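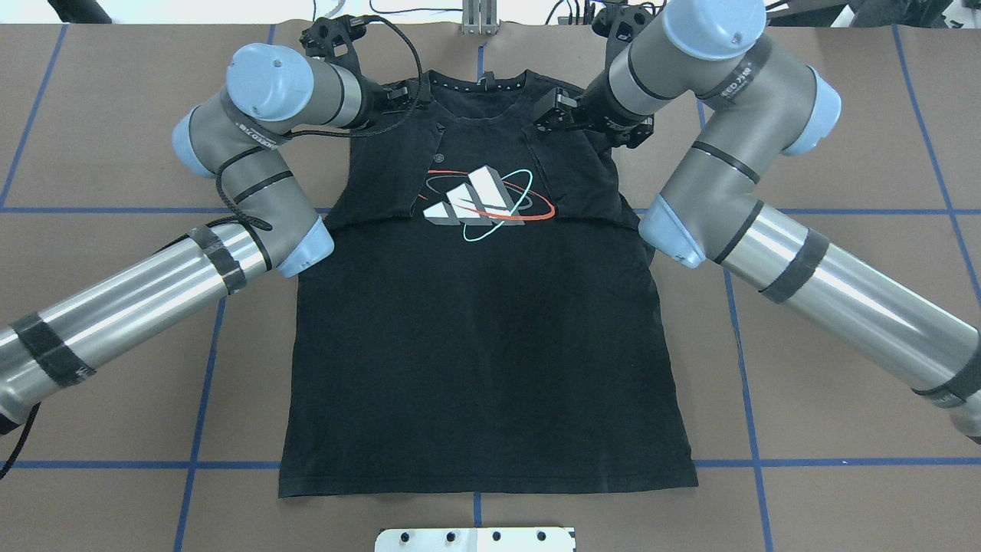 Page 1 of 3

Plidico, packing floor, 2021-03-18. A thread on what happens when your workplace gets two new arms and neither of them belongs to a person.

I fold T-shirts for a living. Or I did until February, when I was moved to what the rota calls "fold support". I stand near the folding and support it.

The arms went in at bench 10. We were told at the briefing that they would take over "the repetitive part of the role". A hand went up at the back to ask which part that left. The answer was a slide about growth.

Black shirts are their speciality this week. One arm takes a corner by the collar, the other arm takes the other corner, and they hold it there between them like a couple in a shop deciding whether it would suit your brother.

Blue tape all over the table, by the way, in a grid. I folded on that sort of brown paper for years without a single line on it and always knew where the middle of a shirt was. I have not been able to work this into conversation.

My target by hand was 68 shirts an hour. The arms are not at 68. I won't say what they are at, as we've been asked not to, but I have had time to write this thread.

They don't stop for tea, though. Management are very keen on this. I would point out that they don't make any either, and on our shift the person who folded slowest used to put the kettle on, so there is now a gap in the system.

What has changed, properly: my wrists. By the end of a Christmas run I used to need both hands to open the car door. This year I've been fine since they moved me. I don't enjoy giving the arms credit for that but there it is.

Also changed: the talking. Six benches facing each other is a conversation. Take two out, put a walkway in, and it's people shouting "what?" over a walkway. We lost the whole of a very good story about a caravan that way.

The Meltance people (they did the software) came over from Prevville to train us. Lovely lot. They asked how I know when a shirt is flat. I said I look at it. They wrote that down and then asked again, more slowly.

In the end I spent an afternoon folding for them while they watched my hands. Strange feeling, being studied for something you've never been paid extra for. I asked about the extra. They said that was one for Plidico. Plidico said it was one for the review.

The review is due after the first 100 cartons. I'm told the cartons are going well — by the same people who wrote the slide.

Someone in the replies wants to know if I'm worried. Yes, a bit. The Painemal site has had arms for longer than us and they kept most of the folders, but "most" is a word you read differently when you're one of them. Hours went down there first, before any jobs did, so that's what I'm watching on the rota.

My new duties, for anyone asking: bring shirts, take shirts away, refold the ones that need it, press the button if told. There is a course for the button. I passed.

Break's over. More when the review comes round, or when they let me back on the sleeves.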